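Cerna completes Ulline acoustic refurbishment trial in Crichton terrace houses

Crichton, December - Building acoustics firm Cerna has completed a trial of its Ulline hallway treatment in a terrace of houses built in 1880. The work was carried out to establish how far airborne sound passing between rooms can be reduced when the original layout, floor levels and door openings are retained.

Internal doors were treated first. Each leaf was checked for fit, the gaps at the head and jambs were filled with compression seals, and a drop seal was fitted at the threshold. Doors with thin inset panels received a bonded mass layer on the room side only. 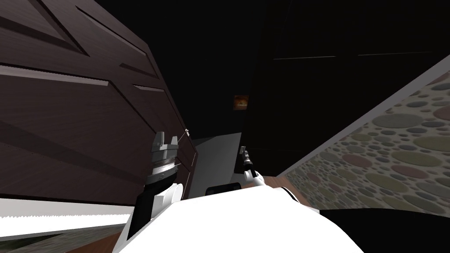
Sound level difference was measured before and after each stage, using a fixed source in the front room and receivers in the hall and on the landing. A total of 193 readings were taken across the terrace. The largest single improvement recorded was 7 decibels, obtained after the threshold seals were fitted. Adding the mass layer gave a smaller gain, mostly at low frequencies.

The second stage dealt with the walls. Ulline is a lining board, 3 millimetres thick, fixed with a water-based adhesive and finished with ordinary wallpaper or paint. It is intended for narrow circulation spaces where a conventional independent lining would take up too much width. Skirtings and picture rails can stay in place if the board is scribed to them.
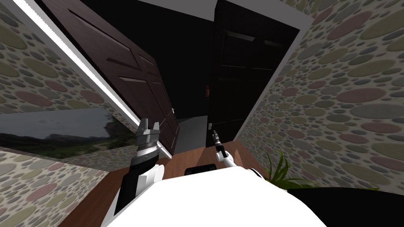 Hallway with pebble-pattern wallpaper and a dark brown wooden door.

"The seals account for most of the result, and we would advise owners to do those first," said Patricio Olmedo, technical manager at Cerna. "The lining is worth fitting when the hall is due for redecoration anyway."

The trial did not cover party walls or impact noise through floors - both will be examined in a later programme with the sealant manufacturer Cerker.

The measurement report and fitting instructions are available on request from the Cerna technical office. Enquiries are answered between 9am and 4pm.

Ends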